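Before You Pay a Patent Demand Letter: An Inspection Checklist, With Comments

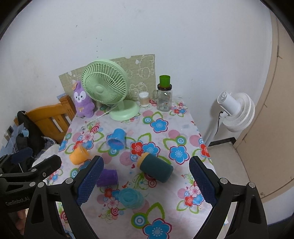 Do I have to answer a patent demand letter by the date printed on it?
The date is usually one the sender picked, and no court stands behind it until somebody files suit. Read it, write it on a calendar, and get a lawyer to look at it well before it arrives. Ignoring the letter altogether is a different choice and often a poor one, as item 9 explains.

I run a small software shop and I have had four of these letters. I am not a lawyer. What follows is the list I go through with a pencil, with my remarks under each item. It is written for US patents. Mark each line OK, PROBLEM or DON'T KNOW. I would worry most about the third kind.

PART A. THE LETTER ITSELF

1. Does it give a patent number?
Comment: You would think so. My first letter talked about "our portfolio" for two pages and never gave a single number. A letter like that is asking you to be nervous in general. Ask for the numbers in writing and do nothing else until you have them.

2. Does it name your product, and spell it right?
Comment: We sell a scheduling tool called Timico. One letter accused "Timco" of things that Timico has never done. I suspect a mail merge. Keep the misspelled copy anyway and don't correct it for them.

3. Does it say which claim you are supposed to infringe?
Comment: The claims are the numbered sentences at the back of the patent, and they are what counts. The title and the abstract tell you next to nothing. Every patent title I have seen sounds as if it covers all computers.

4. Is there a claim chart?
Comment: A table with the claim's words on the left and your product on the right. If the right-hand column is pasted from your own marketing page, write PROBLEM. Our site said "instantly syncs everything," which was never true, and there it was in column two.

PART B. THE SENDER

5. Who owns the patent today?
Comment: Search the assignment records at the Patent Office. The search is free and ugly. My third letter came from an outfit called Kaltier, and the records still showed the patent with Sayce, a company I took to be long gone. Recording can lag behind a sale, so a mismatch proves very little. It is a fair thing to ask about, though. Ask for the paperwork.

6. Does the sender make anything?
Comment: Everybody goes here first and I think it is overrated. A company with no products can own a perfectly good patent, and a company with a big factory can wave a rotten one. The practical difference is that you can't threaten to countersue over products that don't exist. Note the answer and move on.

7. Have they sued anyone, and what happened?
Comment: Federal court dockets are public, with small fees for most documents. Look at how the cases ended. A long string of early dismissals often means settlements, and settlement amounts are nearly always secret. Be careful with anyone who tells you "the going rate." How would they know?

PART C. THE PATENT

8. Is it still alive?
Comment: Check three dates: filing, issue and expiration. Check the maintenance fees too, as a patent can lapse when they go unpaid. An expired patent isn't automatically harmless either, because damages can reach back up to six years before a suit is filed. I marked this one OK once on the strength of the expiration date alone and had to rub it out.

9. Have you kept the letter and your old records?
Comment: Yes, even if the letter is junk. Once you know about a patent, that knowledge can be used against you later in an argument about willful infringement. Don't delete old email, and don't write new email full of jokes about the patent. Ask your lawyer what must be kept.

10. Is there earlier work that does the same thing?
Comment: Look for manuals, old release notes, conference papers and archived web pages. The date must be provable. I found a 170-page manual for a program called Clurnotach that seemed to show the whole idea years ahead of the filing date. I was very pleased with myself until my lawyer pointed out that one step of the claim wasn't in it. All the pieces matter, and "basically the same" is for cocktail parties.

11. Is it really a patent?
Comment: Don't laugh. People send me copyright notices and call them patent letters, and an application that hasn't been granted is sometimes described as "our patent." You can't be sued for infringing an application, but look up whether it has issued since the letter was written.

PART D. THE OFFER

12. What exactly are you buying?
Comment: One patent or all of them? One product or every product? Past use, future use or both? Does it carry over if you sell the company? My fourth letter offered a license for "the accused functionality" and never defined it.

13. Is the price lower than the cost of finding out?
Comment: It usually is, and I doubt that's an accident. I spent about 254 dollars in copies and fees on one letter before I had talked to anybody who charged by the hour. Don't take a cheap offer as proof of a weak patent, or a steep one as proof of a strong one.

14. Does your customer contract make this your problem twice?
Comment: Look for the word "indemnify." We had promised to cover our customers against claims like this one, in a paragraph I had copied from somebody else's contract in December and not read. Check your insurance as well. General policies often leave patents out.

Last checked 11 August 2024. Laws on bad-faith demand letters vary by state and I haven't tried to list them.

COMMENTS (4)

penciljar
Item 6 is too kind. We got a letter with a 30 day deadline from a company whose address was a mailbox store. Never heard from them again after our lawyer wrote back.

oldfirmware
A mailbox address doesn't make the patent bad. I agree with the author there. What I'd add is to check whether your supplier already has a license. Ours did, and that was the end of it.

dgt_rowhouse
Regarding 10, I went through 300 pages of old newsgroup posts and used none of it. Pay a searcher.

penciljar
@oldfirmware fair point on the supplier license. Should be item 15.

We use cookies to remember your settings and measure traffic. By continuing to use this site you accept our cookie policy. Accept | Manage settings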